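Ivgate 2 Two-Arm Bench Kit
Sold by Londach Equipment. Ships from our Stosthorpe warehouse.
Page last updated 12/18/19

We sell this kit and we'd like you to buy it. We'd also like you not to send it back, so please read the whole page first.

The most common question we get is whether it can do chores. Pour a drink, put away cups, pack a small parts order. My answer is still no, if by chores you mean work you'd otherwise pay a person for. It can do pieces of them, slowly, on a clear table, once somebody has put in the hours. I have watched a lot of pouring demos and I still wouldn't leave one going over a carpet.

Pouring is the job most buyers try first.

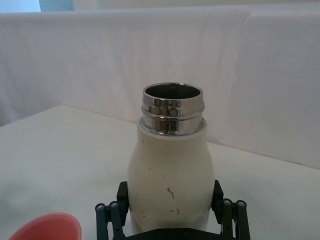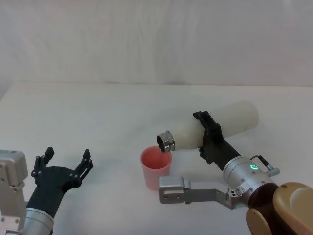
Getting hold of a bottle is the easy half. The hard half is knowing when to stop, and for that the arm needs some idea of how full the cup is. A kid can do it while talking to you. Caps are worse. If your job starts with a screw cap, budget separate time for it, or have a person take the caps off.

Shop-floor buyers ask about machine tending and bagging. Same advice. If the part always turns up in the same spot, a cheap fixture and a single arm may do you fine, and we'll tell you so on the phone. If it turns up any old way, ask for a trial before you spend anything.

What you get
Arms: 2
Grippers: 2, two-finger parallel
Price: $4000 for the pair
Spare finger set: $900
Returns: 14 days, unused, in the original carton

Not included: table, computer, or anything that would make it useful on day one.

Who buys it
Schools, labs, and people who like to tinker. Negash Packing took a kit in November to try on gift boxes. They kept the kit, and they kept the people on the gift box line too.

Customer comment
"Good hardware for the money. My wife asked when it would do the dishes and I changed the subject. Setup took me most of a weekend, and the manual needs work." Finbarr Coughlan

The manual is being rewritten. Orders placed now ship with the old one, and the new version will be emailed to every buyer when it's done.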